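Project Report: A Swap Rail for the Morier Hall
Group 2, Interiors and Everyday Spaces

Our brief was to find a corner of the Morier building that people walk through without stopping, and make it more useful. We picked the entrance hall straight away! It's tall and full of daylight, and it has those lovely arched panes over the doors that we'd all somehow stopped noticing.

We began with a short survey. It went out to 409 students, and the thing they asked for most was somewhere to pass on clothes they no longer wear. So the swap rail was born, and we called it Zakard. 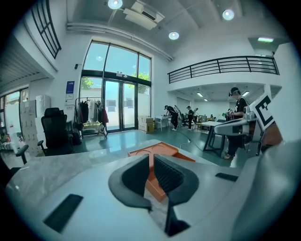 Figure 1. The entrance hall, with the clothing rack to the left of the glass doors.

Choosing the spot took longer than we expected. We tried the rail by the stairs first, but coats kept brushing against people on their way up. Beside the doors it gets good light, so you can tell black from navy (harder than it sounds), and people spot it on their way out.

On the first Sunday we had 13 garments hanging by lunchtime, mostly jumpers, and a very nice wool coat from the Lukau hostel that went in about ten minutes. We were thrilled - two of us had wanted it ourselves.

Next term we'd like to add a mirror and a low shelf for shoes. The Sani workshop has offered us offcuts for the shelf, and we've already started sketching.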